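**Clunitlow Learning Library** – December 8, 2023

**1/8**
The Clunitlow Learning Library has finished the first stage of its end-of-year storage review. This thread sets out what has changed for families and schools that borrow from the puzzle and pattern collection.

**2/8**
Paper items were previously kept in envelopes on the upper shelves. Pattern sheets, colored-square cards and folded instructions are now being moved into lidded plastic bins, one for each borrowing set.

**3/8**
The bins are frosted rather than fully clear. Staff can tell at a glance whether a bin is in use, and the printed colors are shielded from the window light in the Noh Room.

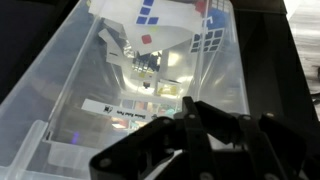 ## Returning a set

**4/8**
Please return all paper with the set, including sheets that are creased or curled. Gwawr Rees, Collections Officer, will decide which sheets can be flattened and which should be reprinted. Borrowers are asked not to use tape.

**5/8**
Large sheets should go in last, on top of the smaller pieces. Loose stickers and small parts are easily missed on the floor of a bin – please check under the paper before closing the lid.

**6/8**
Sets borrowed before August may still carry the old Caltano labels. These remain valid, and borrowers do not need to remove them. New labels will be applied at the desk when the set comes back.

## Loans and inquiries

**7/8**
The standard loan period for puzzle and pattern sets is now four weeks, with one renewal. Schools taking part in the Ustitz reading and reasoning program may keep up to three sets at a time. More than two renewals in a row will need approval from the desk.

**8/8**
The second stage of the review will cover board games and building blocks. Questions about sets already on loan should be sent to Mali Howells, Head of Lending, through the contact form on our website. Please include the set number printed on your loan slip.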